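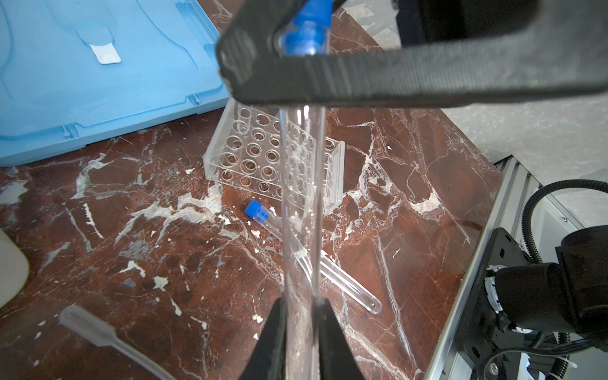 I started keeping my spices and seeds in test tubes a few years back, and I still get asked how I stop them from taking over the counter. So, a few things I've learned!

Get a rack before you get the tubes. I bought 100 tubes first (they were cheap, I got carried away) and spent a whole June chasing them across the floor. Round things roll, and stone counters are no help at all. A clear rack is nice because you can see what's at the bottom of each tube without pulling it out.

Screw caps beat corks for anything with a smell. My friend Orest swears by corks, but his cumin got into his cardamom and that was that.

For washing, I use warm soapy water and a skinny bottle brush, then rinse twice. Stand the tubes upside down overnight - caps off, and dry the caps separately. If you put paprika in a damp tube you get a brick, and you'll be digging at it with a skewer for ages.

Label the tube and leave the cap plain. Caps get swapped, always. I write on masking tape with a pencil and it peels off fine.

Oh, and fill them over a tray or an old box lid - whatever spills goes right back in the jar. Leave a little room at the top, too, so you can shake things loose.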